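Two grippers, one budget: stock fingers or swap them for something wider?

Posted by Severino Iglesias

We run two arms on one table and I have to pick a finger set by the end of the month. The wide ones cope with boxes and drawers but fumble anything thin. The shop demo at Villalobos made the narrow ones look like surgery – they also cost 93 dollars a pair. Our tape grid is for repeatable placement. It was laid by a committed amateur (me).

What I can offer so far:

1. The wrist view, fingers open: 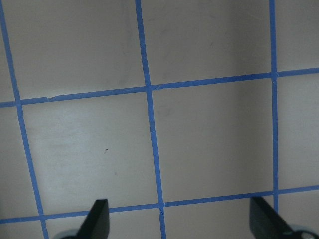

2. The whole bench. Box at the back, fruit and cups on the side table, and both pendants within reach of whoever loses patience first. 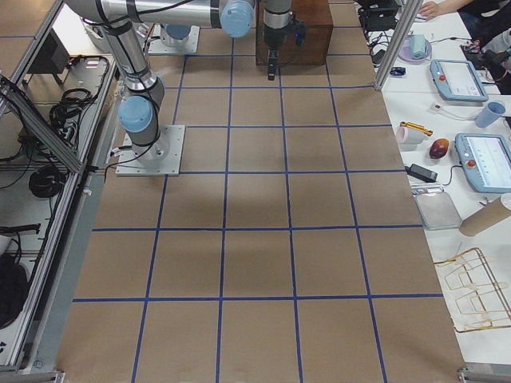
Two arms, one grid, wooden box at the top edge

3. The drawer test, with a yellow block as the thin-ish part. My scoring is 20 tries per finger set and a mark on paper. Is that enough to compare anything?

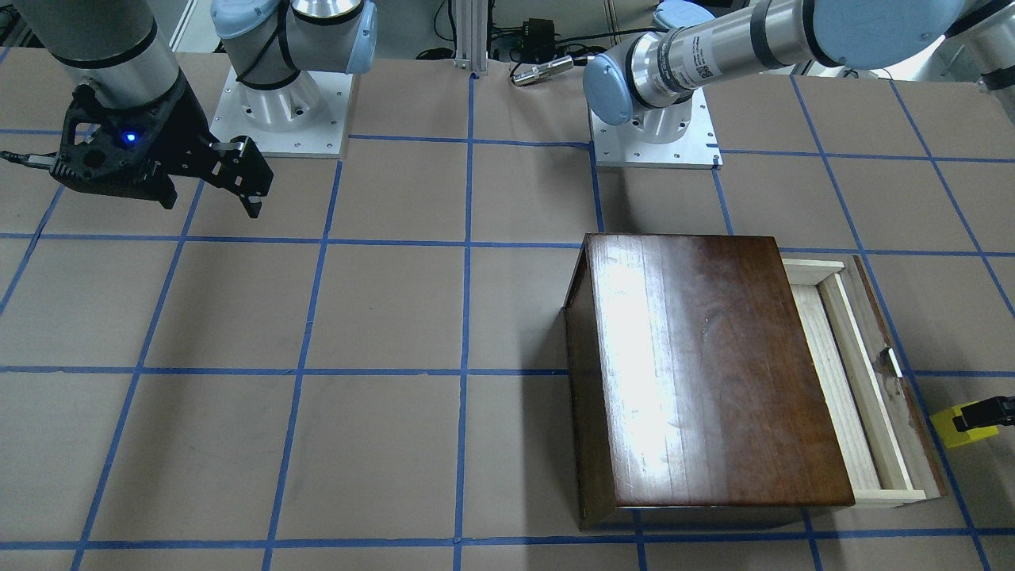
Haiyan Liang
Moderator, Grippers and End Effectors

Twenty is fine for spotting a disaster and poor for picking a winner. Do 20 per object, keep the start cell the same, and alternate finger sets every few tries so a drifting camera doesn't favor one of them. Write down how each try failed. "Slipped" and "missed" want different fixes.

Alvar Dahlgren
Member

buy the wide ones

Uldis Zariņš
Member

We went narrow at Bruradden and went back after 3 weeks. Lovely on cables, hopeless on mugs. Check your closing force before spending anything – ours was still on the factory setting.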